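Villca Gripper Bench Guide
Section 4: Comparing grippers on an overhead arm
Last revised 26/10/2025 by Flor Ticona

You've got the simulator installed, the arm loads without errors, and now comes the fun part: finding out which gripper you want to live with! This section takes you through a side-by-side test of two grippers, the Flesteck slim two-finger and the Trirnar wide-jaw, using the same arm, the same table and the same objects. Set aside an afternoon. You'll probably want another one once you see how different they feel.

4.1 Before you start

Finish Section 3 (controller pairing) first. The steps below assume that your controller shows a steady link and that the scene named "bench_overhead" opens from the launcher.

Note: If you changed the mounting height in Section 3, put it back to the default. Scores taken at different heights can't be compared.

4.2 Set up the scene

1. Open bench_overhead and choose Household Set from the Objects menu.
2. Set the random seed to 3261. Both grippers must use this seed.
3. Select the arm, then choose Mount > Ceiling.
4. Load the Flesteck gripper profile.
5. Press Home. The arm folds at the elbow and stops with the fingers pointing down, clear of everything on the table.
6. Save this state as "start_A".
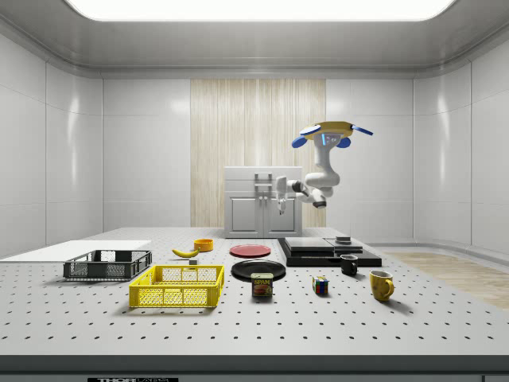 Mohcine Fahmy wrote in to say that he skips the Home step between trials and just reloads the saved state, which resets the joints as well and goes much faster on his laptop. He'd only press Home again after swapping a profile, he added, and he wishes there were a hot key for it.

That works fine in version 4 and later. In older versions the saved state keeps the object positions but drops the joint angles, so stick with Home there.

Caution: Never swap gripper profiles while the fingers are inside or touching an object. The new collision shape loads on top of the old one and the object can shoot across the room. Fun once, but it ruins the log.

4.3 Run the trials

7. Open the Trials panel and set Repeats to 60 per object.
8. Set the control rate to 1000 Hz. Lower rates make soft contact look better than it is.
9. Tick Log Contact Force and Log Finger Gap.
10. Start with the small block. It's the easiest pick in the set and a quick way to catch a bad profile.
11. Go on to the cube, the can, the mugs and the bowl, in that order.
12. Save the log, load the Trirnar profile, press Home, and repeat steps 7 to 11.

Note: A mug can be picked up by the handle or by the rim. Choose one and keep it for both grippers. Elvira Rivadeneyra's results in our shared folder are all rim grasps, so use the rim if you'd like to compare with hers.

4.4 Reach into the bowl

Clearance is where the two designs really part ways, and I love this test because you can learn so much from it with the controller in your hands. Switch to Manual, slow the speed slider down to its lowest setting, and bring the gripper straight down before you try any sideways motion. For the bowl, aim for the pose shown here, with the slim fingers down inside the orange bowl while it sits on the red plate. Once you're there, open the fingers one small step at a time and watch the Finger Gap readout. Write down the gap at first contact, then do the same with the wide jaw. Feel free to play with the approach angle too, as long as you note it in the log!

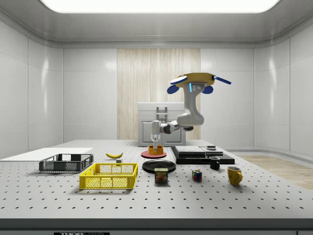
Contact force is the number to watch next. Open the Force tab, pick Peak, and lower the gripper again from the same height. A low stack such as a bowl on a plate adds a second surface under the first, so check the log for contact between the two pieces as well as contact with the fingers. If the plate slides, lower the speed and start over from the saved state.

13. Export both logs as CSV.
14. Open them in the Brallari viewer and choose Overlay.
15. Sort by object, then by peak force.

Note: If Overlay is grayed out, the seeds don't match. Go back to step 2.

For custom finger pads, go to Section 5.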